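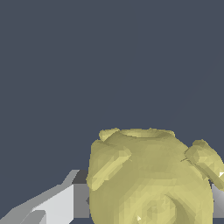 Spent Tuesday rewriting the grasp sampler in Mandon. The old version drew antipodal pairs from the full mesh, then scored them against its convex hull, so anything with lugs got a poor ranking. The two-handled vase is my usual bad case: the handles stick out from the shoulders, the hull bridges the space under them, and good pairs lower on the body are thrown out as collisions. The scorer now uses a convex decomposition, capped at 13 parts. Planning time went up to about 100 ms per object, which I can live with.

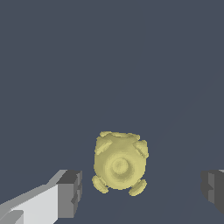 The approach check still needs work. It tests the fingers at full opening only, and the close is left to the controller. Leonilde Pacheco suggested sweeping the closing motion in 4 steps and rejecting on first contact by one finger. I'll try that next, behind a flag.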